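Ticket: Spare finger sets and second gripper, board handling cell
Queue: Equipment requests
Opened by: Jummai Onuoha
Opened: Wed 28 March
Status: Waiting on quote
Priority: Normal

Original request

We need a decision on gripper spares before the June budget closes. The cell that handles the white housings with the blue boards has one gripper and no spare fingers on the shelf. If a finger gets bent, the cell stops until a replacement comes in. Bernari gives a lead time of 9 weeks on a full finger set.

I am asking for two things:

1. Finger sets for the current gripper, 4 sets.
2. A second complete gripper, either the same model from Bernari or the equivalent from Troncoso.

Please treat these as separate lines. If only one can be approved, I want the finger sets.

Comment, Purchasing

Can you explain why 4 sets? Last year's plan had one. Also, is there a reason this can't go under the Momden service contract?

Comment, Jummai Onuoha

The plan from last year was written before the housing job was moved to this cell. The old job was plain blocks with wide clearance on both sides. The housings have a connector right where the fingertip has to go, so the fingers work close to other parts and there is more chance of a touch.

The Momden contract covers the arm, the controller and the cables. It does not cover anything past the tool flange. I checked the wording with them by phone and they sent the page. It is attached to the contract record.

Comment, Purchasing

OK. Do both suppliers fit the existing flange? We don't want to buy an adapter later.

Comment, Jummai Onuoha

Bernari fits as is. Troncoso needs an adapter plate, and their price did not include it. I have asked them to add it. The adapter also makes the tool longer, so we would have to teach the pick positions again. Allow 40 hours for that, including the test parts. That should go in the comparison, or Troncoso will look cheaper than it is.

Comment, Maintenance

Before we buy more of the same, can we find out whether the finger shape is right? We have been adjusting the approach on this job on and off since it started. If the shape changes, the spares are scrap.

Comment, Jummai Onuoha

Fair question. I went through it with the cell setup open. Notes:

- The fingers we have are the standard narrow type. They do fit the job. I don't see a need for a custom shape.
- The problem is how little room there is between the fingertip and the housing on approach. A small error in the housing position uses up that room.
- Slowing down the last part of the approach helps. It costs cycle time but we have some to spare.
- A better locator for the housing would help more than new fingers. Tikton makes one in the size we need. I will open a separate ticket for it so this one doesn't get held up.

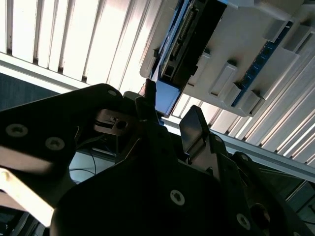
So the shape stays and the spares are safe to order. I would cut the finger sets from 4 to 2 if the locator is approved in the same budget round. Without the locator, keep it at 4.

Comment, Maintenance

Agreed. Please add a screw kit to the order. Every time we take the fingers off we end up hunting for the right length, and the ones in the drawer are mixed. Also a spare gripper cable. We can't get that one locally.

Comment, Jummai Onuoha

Both added. Revised request:

Line 1: finger sets, Bernari, quantity 4 (2 if locator approved)
Line 2: complete gripper, Bernari preferred, Troncoso quote to be compared with adapter and teaching hours included
Line 3: screw kit
Line 4: gripper cable

Comment, Purchasing

Lines 1, 3 and 4 can go through as consumables and don't need to wait for June. Line 2 is capital and goes in the budget round. I'll send line 1 to Bernari once I have the locator ticket number. Holding this open until the Troncoso quote comes back.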